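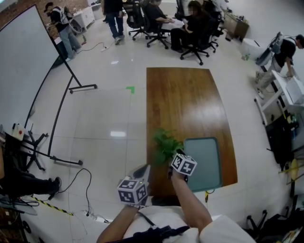 Chapter 9
Do Office Plants Clean the Air?

Sellers say they do. The claim usually goes back to tests in small sealed chambers, and few readers ask how a chamber compares with a room where doors open and people walk in and out.
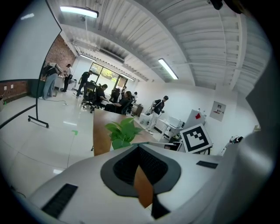
Air exchange is the first thing to check. A leaf can take up only what reaches it, and ordinary ventilation may carry a vapor off much faster. A small potted plant with heart-shaped leaves, set on the near end of a long table, is pleasant to look at, but that tells us nothing about the air. Riaan Chauke's Oltby survey asked 100 office workers whether their air felt fresher. Feeling is weak evidence. We start with how to measure it.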